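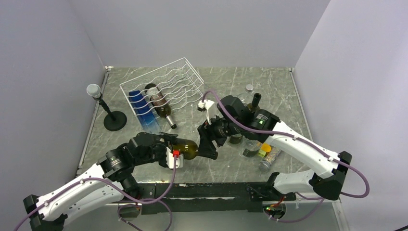 Section 6: Setting up the bottle rack task

Hello again! If you've got this far, both arms are on the front bar, they've been homed, and the Rurno software can talk to the pair of them. Now for the fun bit. This is the task we bring to the Skonitz open day every August, and it's the one I'd start any new club member on, because the wine rack lets you see straight away how you're getting on.

Before you begin

You'll need the white wire rack, a few glass bottles (rinsed, please, and dried inside and out), and a second person to sit by the stop button. I'm usually the one driving and Ankit Awasthi has the button, but swap round every so often, as it gets dull.

CAUTION: It's real glass. Goggles on, and no hands past the front bar while the motors have power.

1. Wipe down the tabletop with a dry cloth. Grit makes the bottles roll in odd ways.

2. Put the rack towards the back of the table, well within reach of both grippers. Push down on each corner to check it doesn't rock.

3. Run your cables along the outside of each arm and clip them near the gripper. Leave enough slack for the elbow to bend fully, then move each arm by hand through its whole reach and watch for snags.

4. Switch on and load the profile called Griltement. Set the gripper force to 6 and leave it there for your first go. If you get error 603, the two arms have been plugged in the wrong way round (I've done this more times than I'd like to admit!).
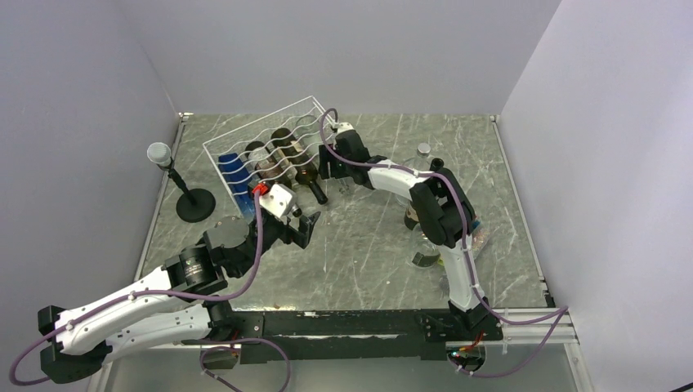 Loading order is where most of my early runs went wrong, and I'd never have sorted it out without Tanner Poirier watching over my shoulder. I used to start with whichever bottle was nearest, and then spend ages trying to squeeze the next one in past it. These days I work from one side of the rack to the other. Have a look at the blue bottle at the front left, with the two dark ones lying beside it to the right: fill it in that sort of order and each new bottle has a clear way in. The long necks need a bit of thought too, as one poking out past the front edge is very easy to knock with a finger on the way back out.

5. Pick up the first bottle by its body and bring it in level over a dip in the wires. Lower it until you see the rack take the weight, then open the fingers slowly.

6. Back the gripper straight out before you turn the wrist. Turning first drags the bottle with it.

7. Carry on until you've placed all your bottles, then press Save Run and type your initials. Tremblay keeps every run, good or bad, so don't fret about the messy ones.

NOTE: If a bottle slips, let it go. Chasing it with the other arm is how we bent a finger last year.

Checking the gripper view

Do this with the rack empty and the bottles off to one side. Open the camera tab and bring the arm over the table until the view looks something like mine.
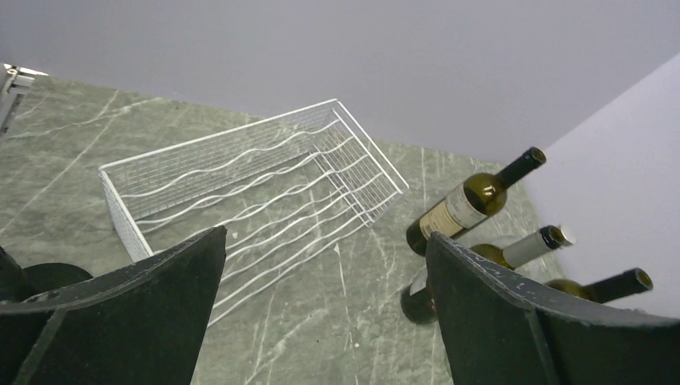 Fig. 8. Gripper view, with the empty rack on the left and the bottles on the right.

8. Check that you can see both fingertips. If one is missing, loosen the camera screw, nudge the camera across and tighten it up again.

9. Look for glare on the glass. A bit of shine is fine, but if it hides the edge of a bottle, turn the lamp towards the wall.

When you're happy with the view, park both arms and switch off at the wall. Section 7 covers playing back a saved run, and you'll want one on the computer before you start it.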